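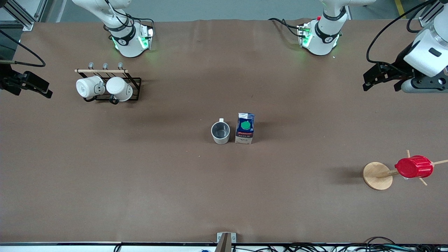 咖啡角收纳小组课程报告

先交代一下背景吧。我们这门课要求每组挑一个身边的小麻烦，做一个学期。我们组选的是系里的咖啡角，理由很没出息：我每天早上都找不到杯子！大家的杯子洗完往台面上一扣，杯口闷着，过一晚上总有股味儿。所以题目就定成了“杯子怎么挂、东西怎么摆”。

九月先做问卷，收回来133份，比我想的多好多（感谢Shewit Birhane在群里一遍遍催）。抱怨最多的是台面太挤，其次是杯子容易拿错。然后我们就去挑杯架，看了Trivley和Vetell两家的，最后留下来试的是黑色铁丝架，上面横一根浅色木棍，杯把直接套在铁丝上。我个人很喜欢这个样子，不占地方，拿起来也顺手。毛病也有：杯子挂上去不一定正，有时候歪到一边，两个挨着的还会碰。组里为这个吵了好一阵，有人想换成木头的，我嫌太厚。

试摆的时候我们在长桌上铺了平整的牛皮纸，本来只是怕刮花桌面，后来发现可以直接在纸上用铅笔描位置，挪来挪去也不心疼，强烈推荐给下一届。

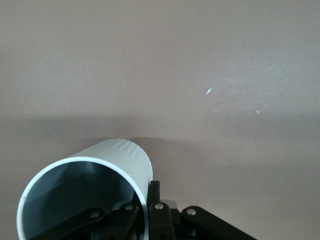
除了杯子，圆筒也很让人头疼。筒这种东西立着容易碰倒，躺着又会滚，我们试过把它横放在架子后面，垫一条折起来的毛巾，勉强算稳。浅色哑光的筒身还有个问题，几个摆一起根本分不清谁是谁，我在Mekonnen那边买了标签纸，贴在筒身光滑的那一段，有竖纹的地方贴不牢，边角老翘。

花费方面，预算是3000元，实际用了942元，大头是杯架和隔板，剩下的退回系里了。

还没做完的：靠墙那块隔板尺寸量错了，短了一截，得重新裁；杯子轻轻相碰的问题打算把挂的间隔再拉开一点试试。问卷原始数据和描了位置的牛皮纸都放在我柜子里，要看的同学下午来找我就行。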